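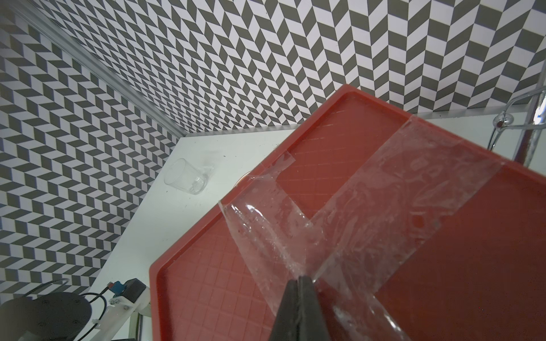
From: Ismael Bastos
To: visitor-studies list
Date: 2021-02-17
Subject: Re: Counting repeat visitors when the member desk is closed

Hi Ebuka,

Thanks for writing this up. We ran into the same thing at Millside when we reopened the east entrance, and I have a few notes that might save you some time. My answers are under your questions.

> On the list last month there was a short thread about member
> attendance, and I didn't see an answer that fits our case. We're
> a small history museum (Prado House, the old mill offices, no
> relation to the other one). Members used to check in at a
> separate desk. The desk has been closed since we reopened and
> everyone now comes through the one ticket counter with a timed
> slot.
>
> 1. Our member visits for January dropped by more than half
> compared with what we expected. Is that likely to be real, or is
> it the way we're recording them?

Probably both, but I'd look at the recording first. When our desk closed, members were told to book a free slot online. A lot of them booked under the general "free admission" type, which was the first thing on the page. Those visits went into the community access total and never touched the membership record.

What we did was export every free booking for the month and match it against the member list by email address. We had 1,887 free bookings in the file. Matching on email alone found a good part of the missing members. Matching on last name plus zip code found more, though you need to go through those by hand, and with common last names you will get false matches. I threw out any match where the street didn't agree.

Household memberships were the worst. The card is in one person's name, the booking is made by the spouse with a different email, and neither match catches it. If your membership database has a second adult field, include it in the export. Ours did, but it was blank for most of the older records.

> 2. Do you count a household visit as one visit or as the number
> of people who came in?

We count people for attendance and households for membership use, and we keep the two in separate columns with separate names. Before that we had one column called "member visits" and at least two people were filling it in differently. I can't fix the old figures. I put a note in the sheet on the row where the change happened and we don't compare across it.

If your board report has always used one or the other, keep that one going and add the second. Changing the definition in the middle of a year when attendance is already strange is going to cause you trouble in the spring.

> 3. Our ticketing system is Bresum. The member discount is a
> promo code, so the code gets used but it isn't tied to a person.
> Has anyone gotten around this?

We're on Bresum too. The promo code report only gives you the number of uses and the date. The order number is in the full transaction export, in a column that is hidden by default. Go to the export screen, choose all columns, and look toward the far right. Once you have the order number you can join it back to the customer record.

The longer fix was to stop using a code. We set up a member ticket type that asks for the member number as a required field. It does not check that the number is valid. People type in all kinds of things, including their phone number, but most of them get it right and it's a lot better than a shared code that ended up on a coupon site. Keep the field label short. Our first version said "Membership identification number (see front of card)" and on a phone the label wrapped over the box.

One warning. If you change the ticket type while there are future bookings on the old one, the old bookings keep the old type until the date passes. We had a stretch of 20 days where both were live. Pick a date after your last open slot if you can.

> 4. Last one. Our front desk staff are asked to write down
> anything members mention about why they came or why they haven't
> been in. We have 6 weeks of these notes on paper slips. Is there
> any point in typing them up?

I would type them up, but I wouldn't turn them into percentages. Which comments get written down depends on who is at the counter and how long the line is. We had one staff member who wrote down everything and another who wrote down only complaints, and you could tell from the totals which of them had been working.

Where the slips helped was in finding things we didn't know to ask. Several members thought their membership had run out during the closure. We had extended everybody, and we had said so in an email, but the new expiration date wasn't printed on anything and the old card still showed the old date. Nothing in the ticketing data would have told us that. We mailed a postcard to the people on the list without a good email address and put a line on the booking page.

Put the date and the shift on each row when you type them. We left off the shift and I regretted it later.

On the bigger question of whether people are visiting less often, I don't think any of us can say much until there is a full year on the new system. I've been reporting the number of member households that came at least once in the quarter, and leaving visits per household out of the main table. It's in the appendix for anyone who asks. The Cusitz museum does something similar and their definitions page is clearer than ours. I'd start from theirs if you are writing your own.

I can send you the matching sheet with the names taken out. It's a plain spreadsheet with lookup formulas, nothing fancy, and it gets slow once you paste in more than a few thousand rows. Write to me off list and tell me whether your export has the date and time in one column or two, as the first tab needs to be set up differently for each.

Also, does anyone else here have members booking for a slot and then arriving at a different time? We let them in, but the scan is logged against the booked slot, so our hourly counts are off in the afternoons. I've asked support whether the actual scan time is stored anywhere and haven't heard back yet.

Ismael

Ismael Bastos
Visitor Research and Membership Data
Millside Museum

> Thanks in advance. Happy to summarize replies for the list if
> there are enough of them.
>
> Ebuka Edet
> Prado House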